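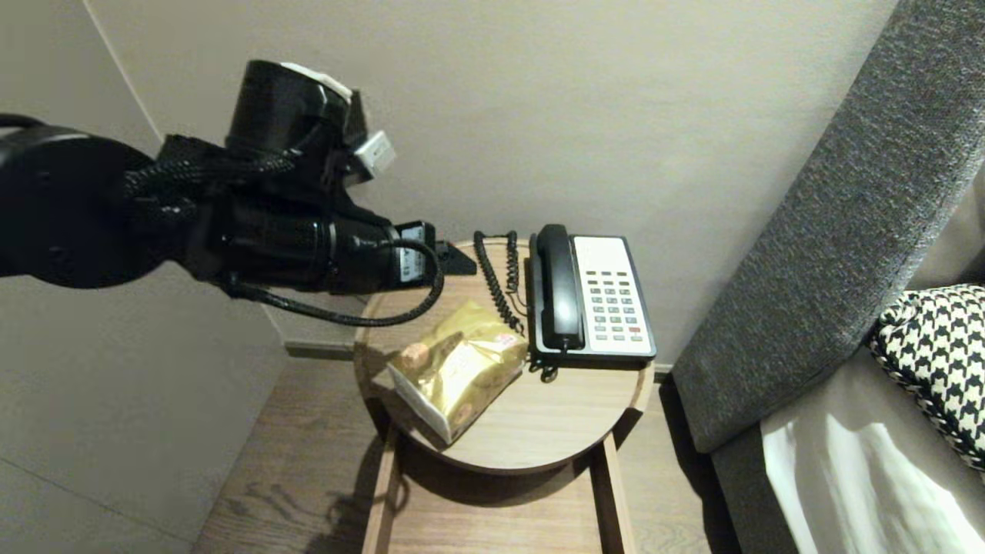 Can you visit the Zunduson workshop without booking?
Only on open days, and the next one is in July. I went to the one on January 22, 2018, with some 40 other people, most of them small shop owners looking for heat packs and massage oils to sell.

Zunduson makes wheat bags, herbal pillows and bath salts under the Godgate name. The tour starts in the filling room, where the wheat is weighed and poured into cotton sleeves by hand. Lavender comes in sacks from a grower called Pană, and the smell stays on your coat for the rest of the day. 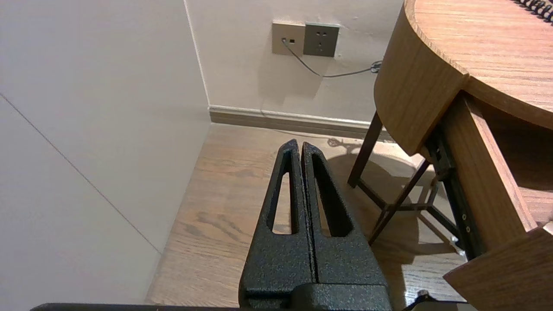 Open day at Zunduson, January tour

After the filling room we saw the sewing benches and then the packing area. Magdy Benkirane, who runs the sales side, took questions for 30 minutes. Most were about shelf life. He told us to stop selling a wheat bag after 2 years and to keep stock away from damp walls.
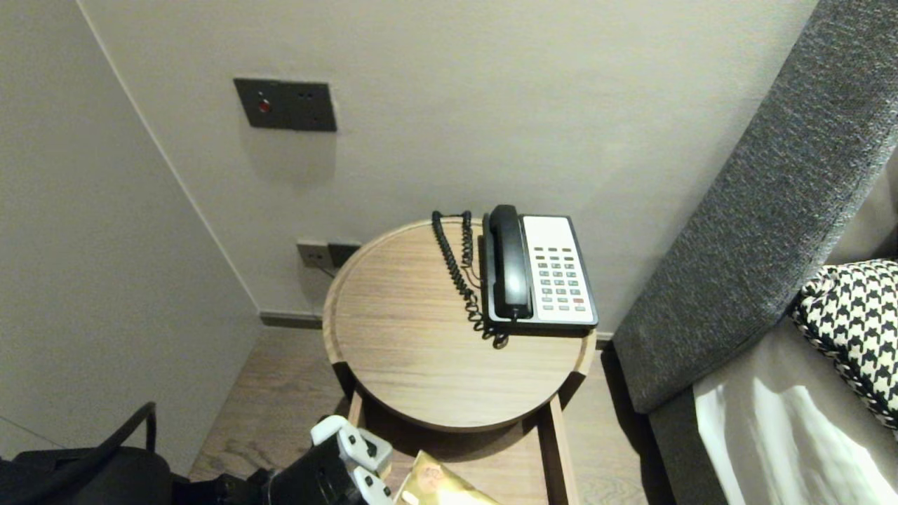

Orders from small shops still come in mostly by phone. The minimum is 60 pieces, mixed as you like, and delivery is extra. There is no web form yet, so you call and read out your list. A black desk phone with a coiled cord, set on a round wooden side table next to a gray sofa arm, suits that way of working well enough. I placed a small order for neck wraps and foot soaks before I left.

The Skolliseck amber line was shown too, mainly bracelets and a few necklaces. Prices were higher than I expected - I passed on those this time. 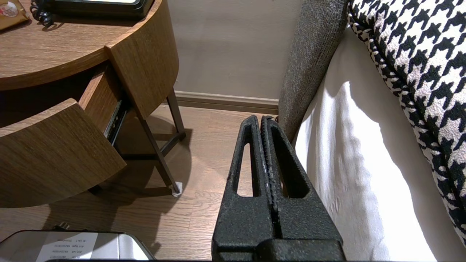 Are the herbal pillows suitable for people with allergies?
Ask for the plain wheat version without herbs, and check the label for wheat if that is the problem. Zunduson also has a cherry stone filling, but it was out of stock when I asked.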